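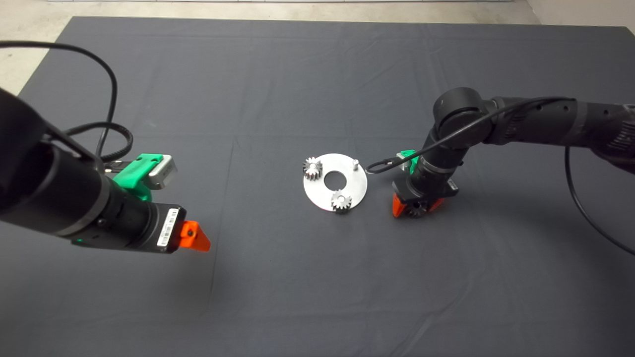

## Teleop demos for gear-on-peg: cut the failed grabs or keep them?

**kmohammed**, July 9, 2022
Two arms, leader-follower control, three spur gears onto a plate with pegs. I have 200 demonstrations recorded at Jernville. Should fumbled approaches be trimmed before training?

**t_obi**
Trim them. The policy copies whatever you show it, hesitation included.
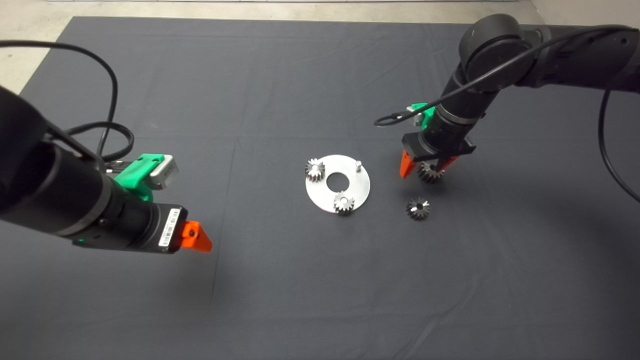

I'd also fix the order of the pegs. Ours at Clamholm varied by operator and the policy dithered between two of them.

**yafolabi**
Disagree on trimming. Keep the recoveries and cut only dead time. Without them the arm has no idea what to do when it is 2 mm off the peg.

**kmohammed**
How do you define dead time? My operators pause above the peg to line up the bore.

**yafolabi**
No joint motion for 700 ms. Anything shorter stays in.
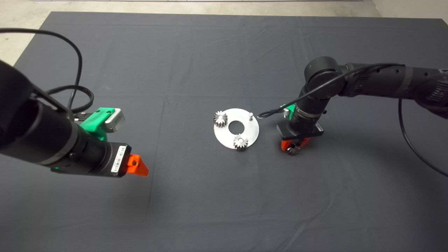 Pausing to line up is part of the task. Leave it alone unless it passes the threshold.

**t_obi**
That threshold would gut my data. Slow operators stop for longer than that on every insertion.

**aivar_r**
Has either of you tried hand guiding? No lag, and you feel the teeth touch.
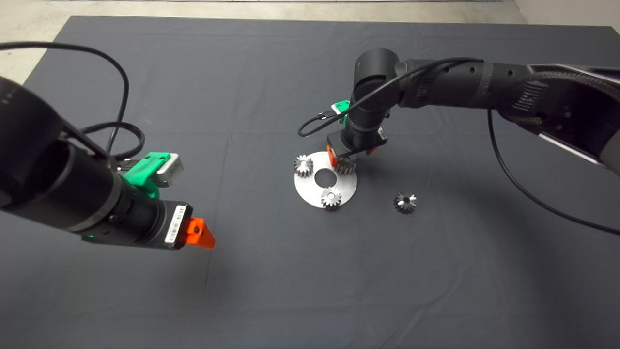 **iresha_h**
Hand guiding puts your forearm in the head camera's view, so the images don't match run time. Teleop avoids that. Separate point: with the fingers straight down over the upper right of the plate, they cover part of the gear there. Check your wrist views before trimming anything by eye from the head camera.

**kmohammed**
Fair. I'll train both ways and post the results.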